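Equipment Plan for the Two-Arm Workcell
Project report, Illurine team, 2018-08-06

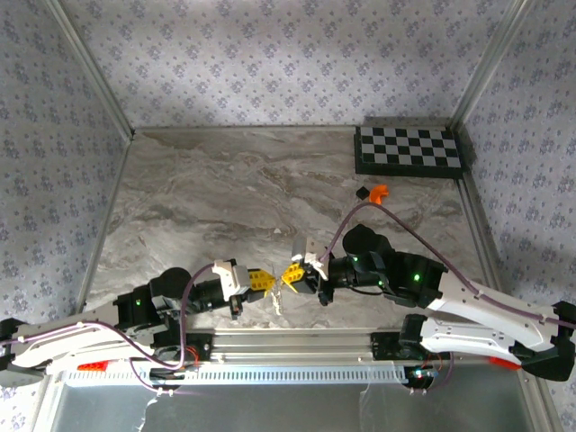

Our budget request in February covered one cell with two arms. This report lists what we spent, what we would change, and what we want to buy for the second cell.

The arms came from Siregar as a matched pair. We also got a quote from Brernard, but their lead time was 40 working days and the spare motors were priced separately. Siregar's was 32 days with 2 spare motors in the box. One of those is already used.

Frame and mounting
Both arms bolt to one aluminum rail along the front. We paid for a longer rail than the drawing called for and would do so again. The slotted cable channel under the rail was a late purchase, $158 with the fittings. It should have been in the first order. For cell two it goes on the same line as the rail.

Walls
The walls are covered with flowered wallpaper and the floor has a gray and white marble pattern. These coverings were the cheapest item on the sheet. We want several other patterns for cell two and have asked for a small separate allowance.

Grippers
The yellow fingers are a consumable. Teeth wear down and the fingers get swapped in pairs, so the plan now counts them by the pair. Thin, clear plastic items are on our test list, and worn teeth handle those poorly.

Calibration
The checkerboard stays in the cell, in the back right corner. We budgeted for one board to be shared between cells. Moving it back and forth would cost setup time, so the revised plan has one per cell.

Still open
Ustine has not confirmed the price for the camera modules. The purple cable is on back order, and we have not decided whether to wait or accept another color. Lighting is not priced yet. The second rail can be ordered once the lab signs off on the bench space.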